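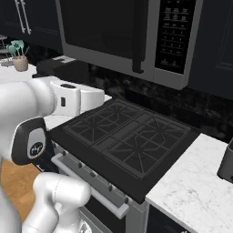 Section 4 reads as if the rail goes up before the hanging heights are settled, one reader of the previous issue wrote, and we had to take ours down again. The order has been changed. Heights are now set first, in 4.1, and the rail is fixed in 4.2.

4. Hanging a show on the Skonarton rail

This section covers framed works on paper, canvas and board. For unframed sheets held by clips, see section 5. For plinths and cases, see section 7.

4.1 Setting the centre line

1. Choose the wall and clear it of old hooks and plugs. Fill any holes and let the filler harden before going on.
2. Mark the centre line at 1582 mm from the finished floor. Use a laser level or a water level. Do not measure up from a skirting board.
3. Run low-tack tape along the line for the full length of the wall.
4. Lay the works on padded blocks below the wall in their running order. Change the order now if it needs changing.
5. For each work, measure the height of the frame and halve it. Pull the hanging wire taut at its middle and measure from there to the top of the frame. Take the second figure from the first. The result is the height of the hook above the centre line.
6. Write the hook height on a paper slip and tape the slip to the wall. Do not stick it to the frame.

Note: On a floor that falls from one end to the other, take 1582 mm at the middle of the wall and keep the line level. The Prestville layout in Appendix B was set out in this way.

Note: Works hung in two rows do not use the centre line. Set the gap between the rows on the line and work outwards from it.

4.2 Fixing the rail

1. Hold the rail against the wall, lip upwards, clear of the tallest work in the show.
2. Mark the first bracket 46 mm from the end of the rail.
3. Mark the remaining brackets at 243 mm centres. If the last space comes out short, leave it short. Do not stretch the spacing to lose a bracket.
4. Check for pipes and cables behind every mark.
5. Drill and plug the wall. Use the plugs supplied for brick and block only. Hollow walls need the Uysal spring anchor, ordered separately.
6. Screw the brackets on, leaving them slightly slack, and snap the rail over them from left to right.
7. Level the rail and tighten each bracket with the 3 mm key.
8. Fit both end stops.

CAUTION: Do not hang anything from a rail without end stops. A hook can travel off the open end when a neighbouring work is moved.

CAUTION: The rail is not rated for lamps. Track lighting must have its own fixings.

4.3 Hanging the works

1. Slide one cord into the rail for a work with a single wire, or two cords for a work with D-rings.
2. Lower the hook to the height written on the slip. Lock it with the thumb screw.
3. Lift the work with two people if it is wider than one person can hold with both hands on the side members. Wear clean cotton or nitrile gloves.
4. Lower the wire on to the hook and let the work settle before letting go.
5. Fit felt bumpers to the lower corners of the frame.
6. Check the top edge with a short level. Adjust at the cord — never by bending the wire.
7. Remove the slip and, when the whole wall is done, the tape. Pull tape back on itself at a low angle.

Note: Tavetti frames are supplied with the wire fitted slack for transport. Tighten it before taking the measurement in 4.1, step 5, or the work will hang low.

4.4 Labels

1. Place labels to the right of the work, with the top of every label at one height along the wall.
2. Where there is no room on the right, group the labels at the end of the row and number them in hanging order.
3. Press the label on from the middle outwards. Fresh emulsion should be left for a week before labels are applied.

4.5 Checks while the show is open

Check the thumb screws every Monday before opening. Look along the rail from one end for any bracket standing proud of the wall. If a bracket has moved, take down the works on either side of it before tightening. Record the check on the sheet in Appendix C.

Skonarton Hanging Systems | Contact us | Copyright Skonarton, all rights reserved | Back to top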